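Folding for the robots (and what it did to our break room)

Mon 18 October

So I promised I'd write about the work thing. Since August I've been on what Kirivell calls the handling team, which is a fancy way of saying I fold clothes with grippers instead of my fingers so that a machine can learn how it goes. Before that I did six years at the Otley building, returns side, folding by hand all day long. Shirts, pants, the occasional wedding dress (don't ask).

The first week was awful, I won't lie. You know how to fold a jacket, your hands know, and then you're holding these big claws and you can't pinch a sleeve to save your life! My wrists ached and I dreamed about zippers. Somewhere in week 3 it clicked and now I'm kind of fast. Dark stuff is still my least favorite – you lose the edges, and the lint shows up like snow.
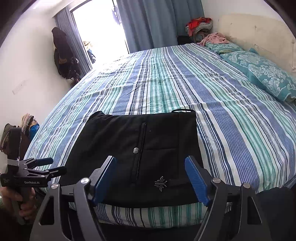

Anyway, the part everybody at home asks about is whether I'm training my own replacement. Well, maybe? The Drerkico line went in at Otley over the summer and it does over 3000 pieces on a good day, mostly tees and towels. There were 42 of us on returns before that. Most people are still there, but the jobs moved around. A bunch went to inspection, which pays a little better and is way harder on the eyes. Night shift got cut down to almost nothing, and that hurt the folks who'd built their whole lives around it, school pickups and all.

What I miss is the talking. Folding by hand you could chat for eight hours straight and never drop a stitch. Now the inspection people wear headsets and I work mostly by myself, so I've gone through a ridiculous number of podcasts. We started a Thursday lunch just to catch up, and the break room has never been so loud.

Next up is Ouali, the new software that's supposed to hand out our tasks each morning. I've seen the demo and I have opinions – mainly that it thinks a bathroom trip takes 3 minutes and the bathroom is on another floor. We get to send in comments until the end of the month, and mine already run to two pages. Will report back!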